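3.2 Materials and table layout

Most work on shared tabletops reports what people did and leaves the table itself to the reader's imagination, which tends to supply a nicer table than the one in use. We describe ours at some length. The surface was white, the props came largely from the toy and craft end of the market, and the total outlay would embarrass any serious grant office. Khattak, the layout scheme we follow, asks that the thing to be handled be kept visually distinct from the things it must be kept away from. Red against white does this cheaply.
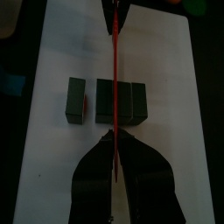
Soft, thin items are the awkward case. A block stays where it is put; a length of cord has opinions. The Tristorbridge inventory files cord under "miscellaneous," next to batteries and string -- a decision we have tried to respect and cannot. In our layout the blocks serve as landmarks, and the cord is judged by where it lies relative to them.

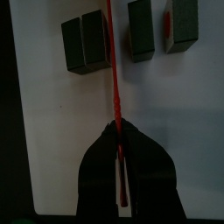

Figure 2. Red rope and dark green foam blocks on the white surface.

Household-type objects raise a different problem, in that everyone already knows where they belong and no two people agree. Darlene Cloutier, who coded the 513 placement notes gathered for the Guvirham survey, found that cups attracted the longest remarks and pens the rudest. We kept both categories, along with toy kitchenware and a light wooden rack, and dropped the survey's "decorative" heading after two coders stopped speaking over it.
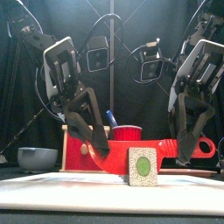 Does a cup with a pen in it count as kitchenware or as stationery?

We code it by its contents, so it goes under stationery until the pen comes out. The Vulby guidelines prefer the container, and four of our notes had to be recoded before the two sets could be compared.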